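Posted in: Robotics / Home Builds / Gallery

Laxdal, a kitchen arm I build at home

I started this project in my spare room, and later I moved the noisy part of it to the shared workshop in Clisau. Laxdal is the name of the whole thing: the arm, the gripper, the control box, and the virtual kitchen where I try every movement before I let the real motors do it. I am not an engineer by education, so please forgive me if I use some words in a wrong way. I put my notes on this page because several people at the workshop asked me how far it is now.

The rule I follow is simple. A new movement must run 200 times in the simulator before I send it to the hardware. On the slow computer I have, this takes one full night. I lost two servo gears in the first month, when I did not have this rule, and the shop that sells them needs a long time to send new ones.

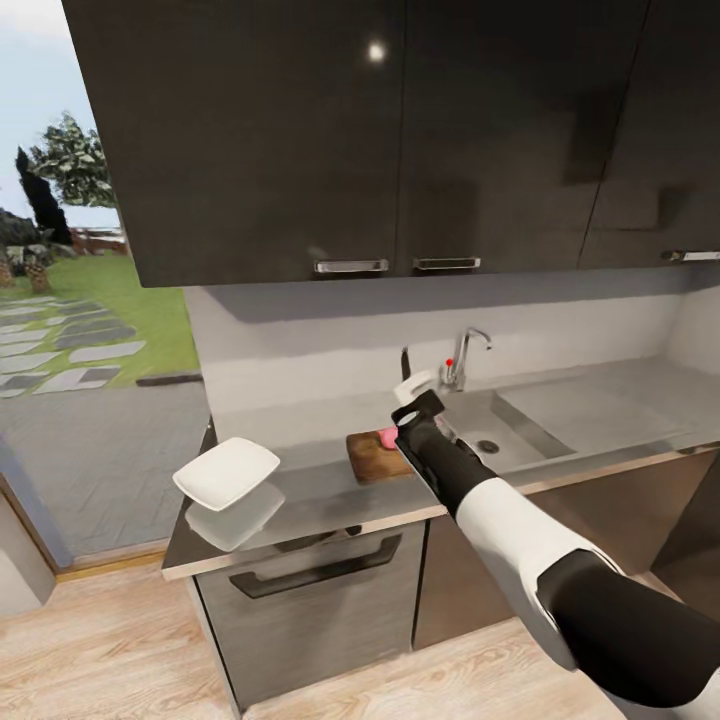

My biggest problem this autumn was the approach angle of the wrist. With the old settings the forearm always came too low, and the elbow wanted to go through the front of the lower cabinets. Now the arm reaches in from the right side and the gripper comes over the left edge of the sink, close to the faucet, where it has a small white object to work with. I like this spot for testing, because a gooseneck faucet is a difficult neighbor - the curved spout takes away a lot of the free space above the basin. The cutting board is also very near to the fingers, so the planner must think about both of them. The plate I keep further to the left, for the next task. Steel is not easy for my vision code either. The plate makes a soft reflection on the countertop, and the older version of the code drew a second plate there.

The new version of the planner is called Pavier 29, after many smaller tries which I did not save. It checks 600 points along the path. The earlier one checked 500 and was faster, but it sometimes forgot the elbow. I prefer slow.

Still to do in December: softer pads for the fingers, a better cable guide at the shoulder, and a new bracket, which I will print at the workshop if the big printer is free. The control box also needs a fan. It is now closed with tape and I am a little ashamed of it.

Last change to this page: Nov 24, 2022

© Laxdal build pages | Contact | Back to top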